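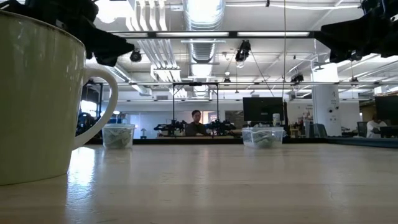 Cream-white mug, speckled at the rim, on a pale gloss tabletop.

Kesura Gloss Table Top Coating

Kesura is a two-part clear coating for indoor tables, counters and desks. It is sold by Chaudhry Surface Supplies from our unit in Stendcombe and can be collected or delivered anywhere on the UK mainland. The finish is full gloss and reflects ceiling lights strongly. If you want something quieter, order Kesura Satin, which goes on the same way and costs the same.

What you get
Base, 2.5 litre tin
Hardener, 0.5 litre bottle
Mixing stick and printed instructions
The roller is not included. Use a 4 inch foam roller and throw it away after each coat.

Where it can be used
Sound, clean timber, MDF and most painted boards. Old varnish should be sanded back until the shine has gone. It can go over Drimadell primer in any of the pale shades, and most of our café and office customers buy the two together. Do not use it over wax or oil, or on anything kept outdoors. Metal tops need a separate primer, so please ring first.

How to apply
Pour all of the hardener into the base and stir slowly for 3 minutes. Fast stirring puts air into the mix and leaves pinholes. Work from one end of the table to the other and leave it alone once it has been rolled out. Going back over it will show. Leave overnight, rub down lightly with fine paper, wipe off the dust and put on the second coat. Work in a room that is above 12 degrees and keep the windows open. Gloves and eye protection should be worn while mixing.

After coating
The top can be touched the next day and used lightly after two days. Full hardness takes a week. During that week keep cloths, place mats and anything with a rubber foot off it. Clean with warm water and washing-up liquid. Scouring pads and cream cleaners will dull the gloss. Hot pans need a trivet.

Sizes and stock codes
Gloss, 3 litre kit: code 343
Satin, 3 litre kit: code 344
Trade customers buying 50 kits or more should ask Raquel Tavares for a price.

Storage
Keep both parts upright and away from frost. Unopened kits last a year from the date on the lid. Once mixed, the coating has to be used within 40 minutes and cannot be saved for later.

Delivery and returns
Orders placed before noon go out the next working day. Unopened kits can be returned within 30 days. Colour and finish questions go to Irfan Marwat at the trade counter, who can post a coated sample on request.

Page last updated June 2022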